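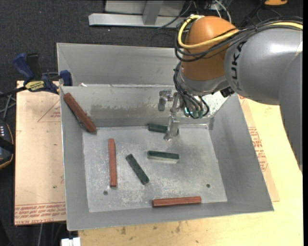

Red-brown and green blocks in a metal bin at Trenus, Orwood.

Search this site Enter keyword Go

Seven years of nights

The woman who opens her door to me at four in the afternoon has been up for an hour. She is having porridge. Her husband will have his tea at six and she will sit with him and have a slice of toast, and then at half past eight she will pack a cold dinner in a tub and catch the bus to the Trenus works on the far side of Orwood. She has done this for seven years. She asked me not to use her name, as some of what she says is about her family.

"I didn't choose nights," she says. "There was a job on nights and I needed a job. I told everyone it was until September."

She did not say which September, she adds.

The first thing she learned was that sleep in the day has to be guarded. The bedroom has a blackout blind, a curtain over the blind and a strip of felt along the bottom of the door. The doorbell has a switch, which her brother-in-law put in. Parcels go to the house opposite.

"People think you're free in the day. They ring and say, you're at home, could you just wait in for the boiler man. I'd never ring them at two in the morning and ask them to wait in for anybody."

Her mother was the worst for it. She rang at eleven most mornings for the first year, and there were words. In the end they settled on a letter through the door if it wasn't urgent. She still has the letters in a biscuit tin, and since her mother died she has read them all again.

I asked about food. She laughed at that. Most of the advice she was given at the start came on a photocopied sheet, and it told her to eat her main meal before the shift. She tried that for a month and felt sick every night. Now she eats half her dinner at midnight and the other half at three, and has nothing after that until she has slept. She has given up coffee past one o'clock. Tea doesn't seem to matter.

"You find what suits you. The lad who started with me ate crisps all night and was right as rain. I'd have been in hospital."

The money is better than days, though the gap has shrunk. When she started, the night rate paid for a week in a caravan each summer. She worked it out once on the back of an envelope and the extra came to £1174 over the year, after tax. She doesn't think it is worth much more than that now -- and the caravan has gone up.

What she minds most is the weekends. By the time her body has turned round she is due back in. For years she tried to live like everybody else on her days off, up at eight and in bed by eleven, and she now thinks this was a mistake. These days she lets herself stay up until three or so, reading or ironing, and gets up at ten. Her husband has got used to it. He leaves the landing light on.

"We've had rows. I'll not pretend. He said once he was married to a note on the fridge. But we have our tea together every day, and there's a lot of couples can't say that."

There are things she likes. The bus home is nearly empty and the driver knows her stop. In summer it is light all the way, and she gets off early and walks the last part along the allotments. She has seen foxes there, and one time a deer, standing among somebody's beans. She has never had to queue at the post office. Her dentist always has a slot.

Would she go back to days? A place came up last year at Eleck, over in Ejigu Road, eight till four. She got as far as filling in the form.

"I thought about getting up in the dark with an alarm going. I thought, I've forgotten how. The form's in that drawer."

For anybody starting out she has one piece of advice, and that is to buy the blind before the first shift. Hers cost under £100 and she put it off until she had been at it for five months. She also says to tell the neighbours. The man next door used to cut his hedge at nine in the morning. She went round and explained, and he does it at five now. She can hear him starting up as I put my coat on.

14th July

Related items
Why the early bus was cut, and who used it
Orwood allotments: waiting list opens again
A baker's hours: talking to the morning shift
Letters: noise in the daytime
Cold dinners that keep until midnight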